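Scale, Tea and the Office Urn

Posted 5/7/25

The urn in our kitchenette is a Vasiliu, the squat model with the concealed element, and it has been there longer than I have. In February it started taking noticeably longer to come to the boil. I looked inside with a torch and found the floor of the tank covered in an off-white crust, thickest directly over the element. What follows is what I did to it, with some notes on the water, mainly so that I can find the method again next year.

Starting with the water. I ran a drop-count hardness test on the cold tap after letting it run for a minute and got 52 mg/L as calcium carbonate, which most tables would call soft. Soft water still scales. An urn is topped up all day and never fully emptied, so the relevant quantity is the total volume that has passed through it, and the calcium that came with it. Steam leaves and the minerals stay.

It also matters which hardness you have. The part associated with bicarbonate comes out of solution on heating: carbon dioxide is driven off, the equilibrium shifts, and calcium carbonate deposits on whatever surface is hottest. The part associated with sulphate or chloride mostly stays dissolved at these temperatures unless the water becomes very concentrated. A total hardness test doesn't separate the two. For that you want an alkalinity test as well, and mine came back slightly below the hardness figure, so nearly all of it is the kind that ends up on the element.

The effect on tea is smaller than people claim but it is there. Bicarbonate buffers the brew and gives a darker, flatter cup, and with enough calcium present you get the film that clings to the side. Ours shows the film on a strong black tea left standing, and not otherwise. Milk hides most of it.
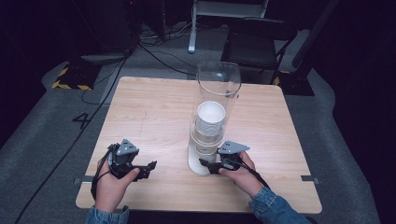 One reader of the previous post objected that citric acid should never be used hot, on the grounds that calcium citrate is less soluble in hot water than in cold and you can end up swapping one deposit for another.

The chemistry is right. I still use it warm, with two conditions. The solution has to be reasonably dilute, and it has to be drained while it is still working, before the dissolved calcium builds up. If the tank is badly scaled, two short treatments are better than one long one. If you would sooner avoid the question entirely, sulphamic acid does the job and its calcium salt is very soluble, but it is more aggressive and I don't like having it in a shared kitchen.

Method, for the record:

Switch the urn off at the wall, let it cool and drain it through the tap. Take out the lid and the level gauge fittings if they come off without tools. Scoop out any loose flakes, as these will otherwise lodge in the tap seat.

Dissolve the citric acid in a jug first. I used 1,000 mL of warm water for the concentrate and then made it up in the tank to the minimum fill line. Follow the packet for quantity.

Bring it to 70 °C and switch off. There is nothing to gain from going to 100 °C, and quite a lot of fizzing to clean off the bench if you do. Leave the lid ajar for the carbon dioxide.

When the fizzing dies down, run a little through the tap, then drain the lot. Fill with clean water, boil, drain. Repeat until a strip held in the drained water reads the same as one held in the cold feed. Mine took three rinses.

The crust came away completely except for a ring at the old water line, which needed a nylon brush. Boil time is back to something I'd call normal. I didn't time it beforehand, so there is no proper comparison to offer — an oversight I mean to correct.

On prevention, I trialled a Stororgate jug filter for filling. The cartridge uses a weak acid cation resin, which is the correct type for bicarbonate hardness, and alkalinity did drop on the test. It also drops the pH, and the tea tasted faintly sharp while the cartridge was new. Filling an urn one jug at a time is tedious and people stopped doing it. An inline unit from Wekier would get around that, but it needs a pressure-limiting valve that our plumbing doesn't have, and I can't justify the work for water this soft.

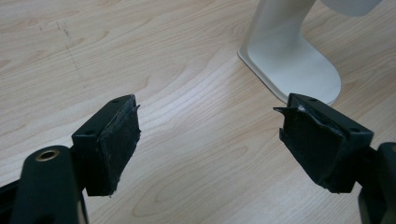

Light wood-grain tabletop with a few faint dark marks.

Two loose ends. I want to test the water at our Masar site, where the kettle furs up much faster and the supply is from a bore. I expect the alkalinity to be well above ours, but the more useful number would be the ratio between the two tests. I also need a new tap washer for the Vasiliu — the old one has hardened and weeps a little after each pour. The part number is stamped underneath the base, so that will have to wait until the urn is next empty.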